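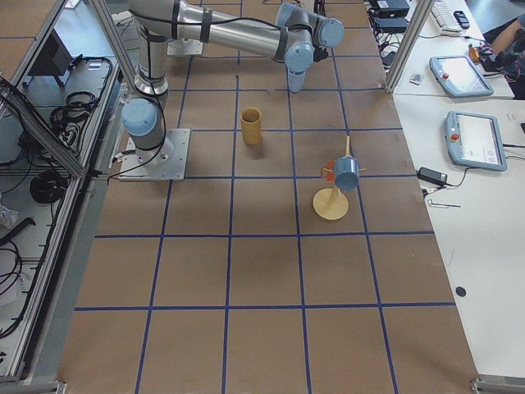 The mug table at Irkcombe, two arms, brown paper and a good deal of blue tape.

Irkcombe Open Day Recordings

What this is
427 short recordings made at the Irkcombe open day in November, when the public was let in to look at the robots and mostly looked at the mugs. The task is the same throughout: hang a cup on the stand, or take it off again.

Contents
- clips/ – the recordings, one folder each
- joints/ – joint positions for both arms
- notes.txt – remarks by Renato Dimaculangan, spelling his own

Each clip is named for the tape square the yellow cup started in. Squares are numbered from the Fernach side of the room, which made sense to everyone who was standing there.

Known problems
- Clip 101 has no joint file. We have looked.
- The morning clips contain visitors' voices. Audio has been removed, including a very frank review from a school party from Brulosthorpe.
- "Success" was marked by hand. A cup hanging by good fortune counts as hanging.
- Lighting changes after 3 pm, when the blinds came down for the talk next door.

Loading
Use the Policarpio reader, version 2 or later. Version 1 will open the files and swap the two arms over without a word.

Licence
Free for research and teaching. Please tell us if you find clip 101.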